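Tuveo sim teleop set: README

Last edited 26 Mar 2025 by Tharushi Liyanage

Read this before you train on anything in the folder. I did not collect the set, I inherited it, and I have tried to write down what it can and cannot do.

What it is

1531 demonstrations of tabletop and floor tasks, recorded in the Ellus simulator. A person drives a simulated arm by remote control and the wrist view is saved along with joint angles, gripper opening and the typed instruction. Everything is rendered. There are no real-world recordings anywhere in the set, whatever the old project page says.

What was claimed for it

The first release note said that 50 demonstrations per task were "enough for a robust policy." I can find no run that backs this up. The evaluation log has 30 trials for one task and nothing for the rest, and those trials used the same floor, the same lighting and the same start pose as the demonstrations. I would call that a memory test.

Layout

episodes/ one folder per demonstration
meta/tasks.txt the instruction strings, not spell-checked
meta/operators.txt operator initials, missing for the early batches
splits/ train and held-out lists
tools/replay.py plays back joint angles, ignores the gripper

Known problems

1. Success labels were set by the operator, at the end of each episode, by pressing a key. I went through 200 of them by hand and disagreed with enough that I no longer use the field. Filter on it if you like, but look at what you kept.

2. The operators used the Skillar hand controller, which has a lag. People learn to wait for it, so the arm stops in midair for no reason a policy could guess. Trimming the pauses helps a little and breaks the timestamps.

3. Wrist view only. Plenty of steps show floor and fingers and nothing to pick up, and the instruction string is the same for those steps as for the others. If your model does well on them, ask what it is reading.

4. The floors are very regular. A patterned tile floor is a fine ruler, and I suspect some policies steer by it. Swap the floor texture before you believe a number.

5. The held-out split shares operators with the training split. I have left it alone so that old results can be compared — for new work, make your own.

What I would use it for

Checking that a loader works. Pretraining, if you have real demonstrations to follow it with. I would not use it to argue that remote control is a cheap way to teach an arm, as the hours the operators spent were never logged.

Changes

Kinyua batch merged in March. Duplicate episode folders removed. Success field kept under its old name so scripts don't break.

Wrist view, floor with inset tiles, both fingers at the lower edge:
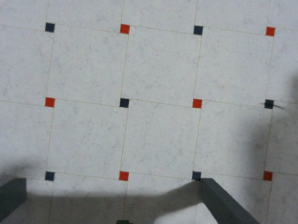

Tharushi, I think you're too hard on the success key. We trained with the field and without it, and the unfiltered policy dropped things far more often on our real arm. Bad labels still beat none. I agree on the floor textures, though, and would like to see the swap script added to tools/ before anyone reports another score.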